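Startseite | Unternehmen | Presse | Karriere | Kontakt

Kategorie: Pressemitteilungen / Wohnen & Boden

Vulwood nimmt die Farbe »Eiche rustikal« aus dem Programm

20. Januar 2018. Der Dielenhersteller Vulwood trennt sich von seinem ältesten Farbton. Eiche rustikal, seit Jahrzehnten treuer Begleiter von Schrankwand und Kachelofen, wird nur noch abverkauft. Im Lager liegen 114 Pakete. Wer schon immer einen Partykeller vollenden wollte, sollte sich im Januar melden.

An ihre Stelle treten drei neue Töne, die allesamt grau sind. Die Kundschaft hat es so gewollt: Von 400 befragten Fachhändlern wünschten sich etwa 200 »etwas Helleres«, der Rest wünschte sich vor allem kürzere Fragebögen. Die Serie Elance ist glatt und kühl, Jin etwas wärmer und matt geölt. Sarka sieht ab Werk so aus, als hätte sie bereits mehrere Winter auf einem Bootssteg verbracht, kostet aber mehr als ein Bootssteg.

Alle Serien werden als Massivholzdielen geliefert und lassen sich verkleben oder verschrauben. Für Fußbodenheizungen ist nur Elance freigegeben. Die Verlegeanleitung wurde überarbeitet und kommt jetzt ohne das Wort »kinderleicht« aus, das in der Reklamationsabteilung einen gewissen Ruf genoss.

Muster können Händler ab sofort kostenlos anfordern, pro Betrieb eines je Serie. Der Musterkoffer bleibt vorerst in Eiche rustikal.

Abdruck honorarfrei, Belegexemplar erbeten. Pressekontakt: Vulwood, Abteilung Kommunikation, werktags am Vormittag.

3 Mal geteilt | 0 Kommentare

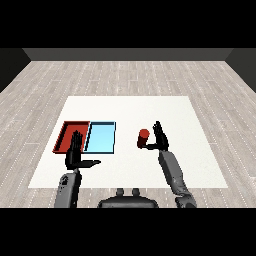
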